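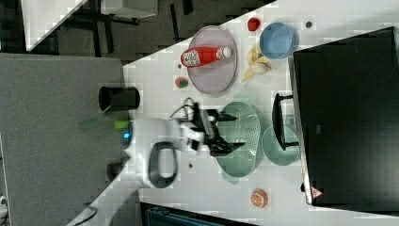
Section 2. Planning and Budgeting for a Tabletop Arm Station

Read this section before you place an order. It covers what to buy, what to set aside money for, and what to measure first. Installation starts in Section 3.

2.1 Measure the work area

1. Mark out the table space the arm will work over. Leave room beside it for a second surface if items will be moved from one table to another.
2. List every item the arm will handle, with its widest and narrowest grip point. Bowls, a colander, a bottle lying on its side and a piece of fruit all ask for different finger openings.
3. Note anything fixed that the arm has to work beside, such as a cabinet or large box. Measure its height as well as its footprint.
4. Send the list and a sketch to your Tranby dealer with the quote request.

Note: Quotes made without an item list cover the arm and the standard gripper only.

2.2 Set the budget

5. Enter the arm, gripper and controller as one line. They ship together and cannot be ordered separately under the Tranby starter plan.
6. Add a line for tables. The starter plan does not include them. If you plan to use two surfaces, check that they can be leveled to each other.
7. Add $735 for the spare parts kit. It holds finger pads, a wrist cable and fasteners.
8. Hold back 15 percent of the total for changes after the first month. Most of this goes to extra fixtures and replacement items.
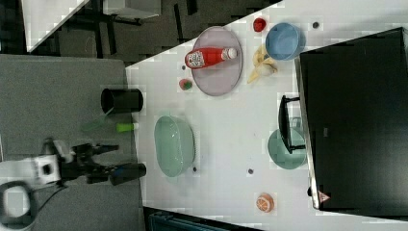 Small items deserve their own line in the budget. Cups, caps and short cylinders get dropped and lost sooner than plates and bowls do, so buy duplicates with the first order. Matching a color or size later can be slow – item sets change from year to year.

Caution: Do not cut the cable allowance to save money. A cable that is too short can pull at the wrist when the arm is at full reach.

2.3 Choose a service plan

9. Pick Basic if you have trained staff on site. Parts are billed as used.
10. Pick Extended if you do not. It includes two visits a year and phone support from Khokhar Service.
11. Write the renewal month on the budget sheet. Plans bought at any time of year renew in December.

Note: The plan covers the arm, gripper and controller. Tables and handled items are not covered.

2.4 Before you sign

12. Check that the delivery address has a door wide enough for the crate. The crate size is on the quote.
13. Have the person who will run the station sign the item list.
14. Keep a copy of the signed quote with this guide.

Planning questions: Johanna Auer, Tranby sales desk. Service plan questions: Mohsin Magsi, Khokhar Service.

Revised July 2026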